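The tour at Kesside started at the loading dock and ended, two hours later, in the room where the arms were. I had come up from Guthrie with 30 other people. Most of them wanted lunch.

Our guide said the company had 2,000 parts on its list and was adding more in December. She let us stand close.
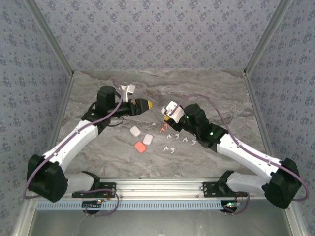

The pair of arms at Kesside, with small parts laid out between them.

A man beside me asked if they ever got tired. The guide said no, but the motors did. My father had sorted parts at Rerley until his hands quit, and I tried to work out which of the two arms he would have sat next to. 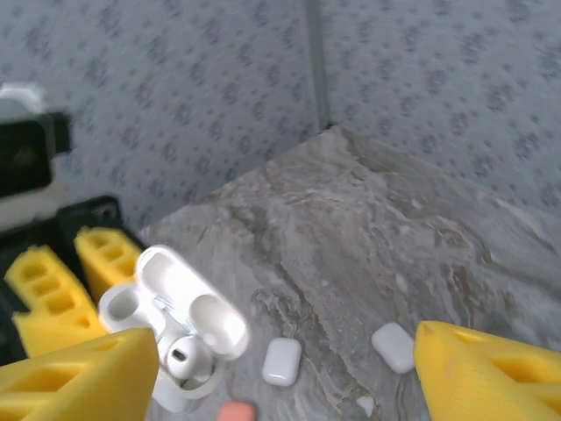
The others were moving toward the door by then. I asked the guide if the place was hiring. She gave me a card with a phone number on it and said to call in the morning, before ten. I put it in my coat and went to find the bus.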